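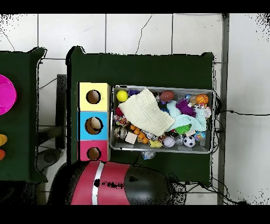
How often do you really have to clean the gripper pads, a reader asked us last month, and does anything bad happen if you skip a week? Great question, and yes, skip one and the picks get sloppy fast! We wipe ours every Wednesday, before the first run, with a damp lint-free cloth.

How is the Zernico sorting cell laid out?
One tray of mixed toys, with the yellow, blue and pink boxes in a column to its left. The arm works in from the near side of the table.

Do the boxes have to touch?
Yes, push them flush. If you move one, teach all 3 drop points again - it's quick, and kind of fun once you know the pendant.

Which toys are hardest on the pads?
Anything fuzzy or spiky. Rope toys shed too. Smooth stuff like the rubber duck is easy going.

Can I leave the cloths in the tray?
Please do! Soft things lying over other things are the best test of a fresh calibration.

When do the pads get replaced?
Our last pair made it to 2,156 picks. Look for a shiny strip down the middle, then change both and tighten the 2 screws evenly.

The arm stops halfway to a box. Now what?
Check the cables behind the table first. If they're fine, restart and home the arm - error 21 usually clears with that.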